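Staying at Jirnlow Lodge: frequently asked questions

These answers cover the things guests ask us most before they book. If yours isn't covered, email the front desk and Felista Langat or whoever is on shift will reply, usually the same day.

What time is check-in?
From 2 pm. If you get in earlier you can leave your bags in the office and use the lounge. Check-out is 10 am.

Is there somewhere to park?
Yes, behind the main building off Mfinanga Road. One car per room is free. Trailers and caravans need to be arranged beforehand as the turning circle is tight.
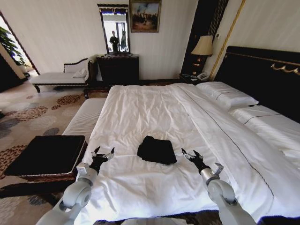

ROOMS AND BEDDING

What bedding do you supply?
All beds are made up with sheets, a duvet and pillows. Spare blankets are in the wardrobe. If you'd like a lighter cover in summer, ask when you book.

Do you have feather-free rooms?
Every room can be made up feather-free. Tell us at least two days ahead so housekeeping has time to swap the pillows.

How often are rooms serviced?
Every second day. Towels are changed on the same day if you leave them on the bathroom floor. Stays of one or two nights aren't serviced unless you ask.

Can I bring my dog?
Only to the garden units, and not on the beds. There is a cleaning fee of $100 per stay.

Is there a laundry?
There is a coin laundry next to the barbecue area, open 7 am to 9 pm. The machines don't take cards – the office can give you change. Washing powder is sold at the desk. 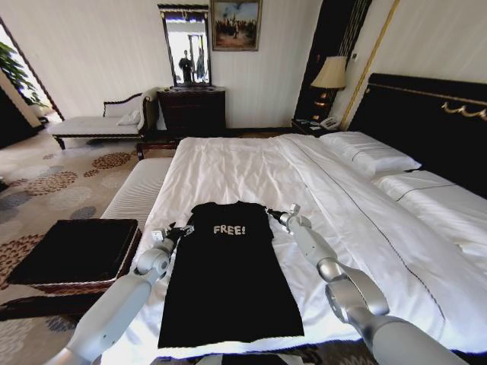

Please don't hang washing over the balcony rails. There is a clothesline behind the laundry, and pegs are in the bucket by the door. An iron and board can be borrowed from the office at any time before 9 pm.

BOOKINGS AND PAYMENT

Do you take a bond?
For group bookings only. The bond is $300 and goes back to the same card after check-out.

Can I change my dates?
Yes, free of charge up to a week before arrival. After that we keep the first night's tariff. Bookings made through Zemura have to be changed through Zemura – we can't alter them from our end.

Who do I talk to about a group or a wedding party?
Kheri Simiyu looks after groups. Call the front desk and ask for extension 619.

Rates and conditions last updated 07/01/2025.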